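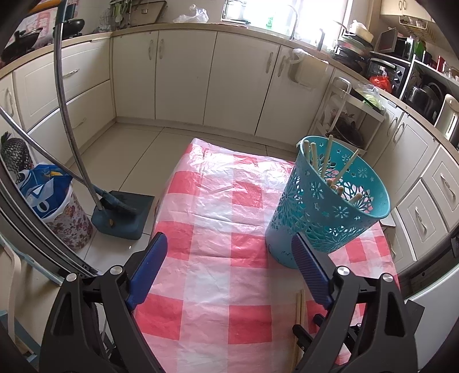

We use cookies to keep you signed in and remember your ticket filters. By continuing you accept our cookie policy. Accept | Manage settings

Kitchen printer prints blank tickets, then every order at once
Product: Nomix Orders, with Oker kitchen printer
Opened: 4/13/21
Status: Closed by customer
Priority: Normal (I chose Urgent, the form had other ideas)

Original report

The Oker printer in our kitchen stops in the middle of dinner service. It goes quiet for a while, feeds out a length of blank paper, then prints every order it has been sitting on in one long scarf. The cook tears it apart with his teeth and says things I won't put in the ticket.

The front counter printer is the same model and works fine. The Nomix tablet shows all orders as "Sent," including the ones that come out after the customer has gone home.

Already tried before writing to you:
- Power off, power on
- New paper roll, right way around
- New paper roll, wrong way around, to be fair to it
- Uninstalled and reinstalled Nomix on the tablet
- Moved the printer away from the fryer

Reply from Nomix Support

Thank you for reaching out! Please confirm the printer is powered on and that paper has been loaded. If the issue persists, please reinstall the app.

Customer update

The printer is on. It has paper. I reinstalled the app again so that we could both say I did it. Tonight it held orders twice, both times when the dining room was full. At lunch it behaves beautifully, which makes it hard to get anyone to believe me.

Reply from Nomix Support

Blank output is usually caused by non-thermal paper. Please scratch the paper with a fingernail. If a dark line appears, the paper is compatible.

Customer update

A dark line appeared. I also ran the self-test from the button on the back. It printed cleanly, with the address, the firmware version and a cheerful row of asterisks. So the printer can print when it talks to itself. It has trouble when we talk to it, and I sympathize.

I wrote down the address from the self-test. The next evening, after a stall, I ran the test again and the address was different. The tablet was still sending orders to the old one. Is that supposed to happen?

Reply from Nomix Support

Your ticket has been escalated to Level 2. Please do not change any settings while the case is under review.

Customer update

I changed some settings.

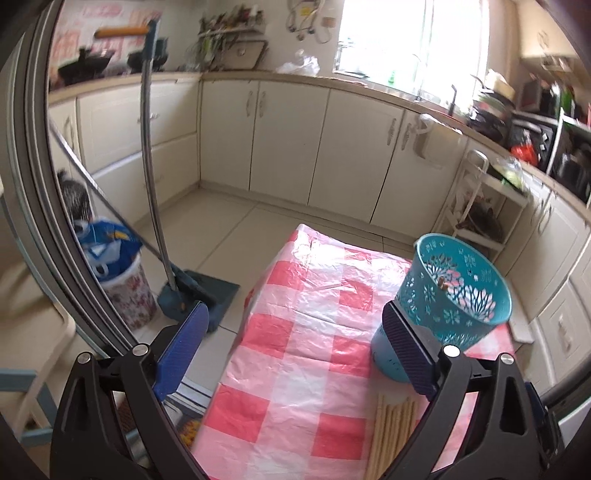 The router is a Jestero, put in by the phone company in February, and it hands out addresses to anything that walks through the door. Guest phones were on the same network as the printers, because I had put the one and only password on a card for the tables. The cards have QR codes, and those are a separate complaint: with a glossy plastic cloth like ours, all squares and wrinkles, nothing flat stands straight, and people had to hold the card up to scan it. They managed, sadly. On a busy night the router ran short of addresses, the printer lost its place in line, and it came back under a new one.

What I did:
1. Logged into the Jestero page and gave both printers reserved addresses.
2. Set up a separate guest network and changed the main password.
3. Set the lease time back to the default. Someone had made it 11 minutes. I am not going to ask who, since I have a fairly good idea it was me.
4. Put the new addresses into Nomix under Devices > Printers > Advanced > Advanced (there are two).
5. Reprinted the cards.

Dinner went through with no stalls. Then it did it again the following night, just once, near closing.

Reply from Level 2

Please check the network cable between the router and the kitchen.

Customer update

Best advice so far. The cable is 70 feet long and runs above the ceiling, which dates from 1980 and sheds when touched. Where it comes down near the walk-in, it had been pinched behind a shelf bracket. I replaced it with one from Kocabaş Electrical down the street. They also sold me a surge strip I didn't ask for.

We have put over 400 orders through since then without a blank one. The cook has gone back to complaining about the knives.

Two requests before you close this. "Sent" should mean the printer got it. And the app could say "printer not found" out loud, instead of showing a small gray dot that turns into a slightly different gray dot.

Reply from Nomix Support

We are glad to hear that reinstalling the app resolved your issue! Please take a moment to rate your experience.

Customer update

It didn't. Closing the ticket anyway. For anyone who finds this by searching: reserve the address first, then go look at the cable.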